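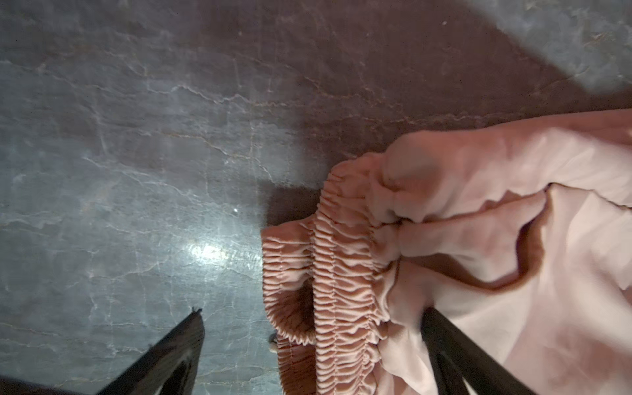
Figure 2. Pink garment on a dark gray surface, between two black gripper fingers.

Search this journal Enter keyword or author

7 min read

3.2 How staff members use the word "respect"

The open question in the Ostden survey asked each person to write down the values that they find important at work. We received 2,526 written answers, in Dutch, French and English. Answers longer than one sentence were divided, and each part was coded separately by the first author and by Wim De Smet. When the two codes were different, the part was discussed until there was agreement.

"Respect" was the most frequent word in all three languages, but the meaning was not the same everywhere. In the Dutch answers it often stands next to words for time and agreements - to come to a meeting at the hour that was promised, to answer a message. In the French answers it is more often connected with the way of speaking, especially from a manager to a younger colleague. The English answers were written mostly by people for whom English is a second or third language, and they are shorter. Many of them give only the single word, and therefore we could not code them further than the general category.

This difference has a consequence for the comparison between the two employers. At Kidell, the value list is printed in English only, and "respect" is the first word on it. At Vindura, each team wrote its own list in its own language. Lambrechts (Rianne Lambrechts, personal communication) suggests that people at Kidell may repeat the printed word without thinking of a precise behavior. Our data do not contradict this, but they also cannot prove it, as we did not ask where people had seen the word before.

We have considered whether the Dierckx coding scheme could be used without changes. It places "respect" and "politeness" in one category. For our material this was too wide, and we have separated them. The word "diversity" gave a smaller problem: some people use it for language, others for age or for the type of contract. It was coded only when the sentence around it made the meaning clear, and 90 parts were left out of the analysis for this reason.

The November interviews, which are treated in Section 3.3, were held with seven persons who had given their consent in the survey.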